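Rumours about the Rurkovmont tunnels

Several readers have asked about the posts claiming that sealed tunnels under Rurkovmont are used to hide people. We checked the plans with Trinidad Lumbao, who looks after the old drawings at Sison. 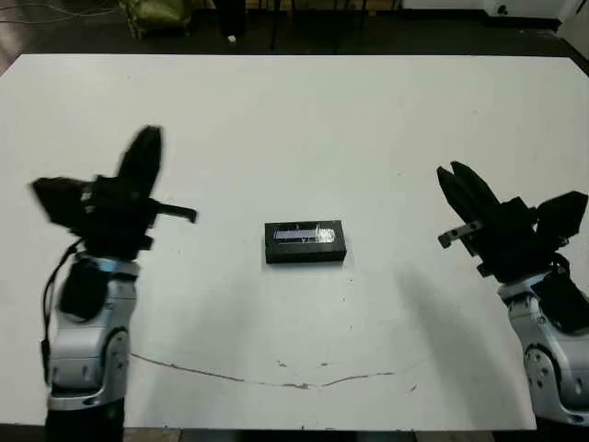
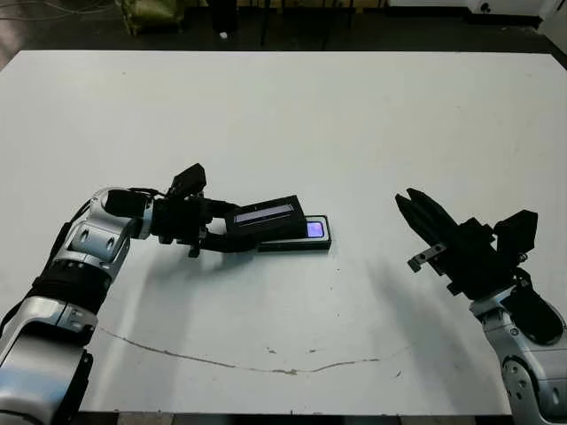 The passages are drains and a coal store, bricked up after the flood in January. One post was shared 3759 times – none of the copies we read gave a source. Trinidad will show the plans at Durkel Hall on 1 April 2018, from 10.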